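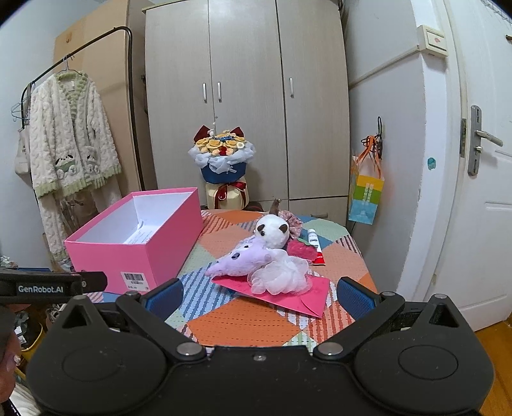
Hand-held gripper at the low table, soft items and open pink box. Fingers apart.

Friday, November 22, 2019

Second week with the hand-held gripper on loan from Ostis. They want a yes or no on the purchase in December and Seo-ah Bae is writing up the costs, so these notes are for the handling side only.

Table set with the patchwork cloth, plush toys, bath puff, the red fabric thing and the tube, with the pink envelope under part of the pile. Task is pick up, move over the box, let go. 25 picks per item, then swap hands.

Blue textured pads hold plush well at a light squeeze. The bath puff is harder — the netting snags on the texture and comes back out of the box with the fingers. 11 bad releases on the puff alone, nearly all left-handed. The tube is fine if taken low down. Taken near the top it turns in the grip.

The envelope is still a problem. Flat on cloth there is nothing to get hold of, and pushing down to reach the edge drags the cloth. Try it half over the side of the table on Monday.

Weight: wrist sore after about an hour. Seo-ah had the same with the Natar unit, but that one had a strap. Ask Ostis if they sell one.

Logging: 2558 entries on the card, 1152 of them usable after I took out the short ones. Too many short ones. I think the trigger is registering twice on a slow squeeze — check against the Fovov script before blaming the hardware.

Still to do: bolts on the finger joints, check for play and write down the result. Spare pads, price for a pair.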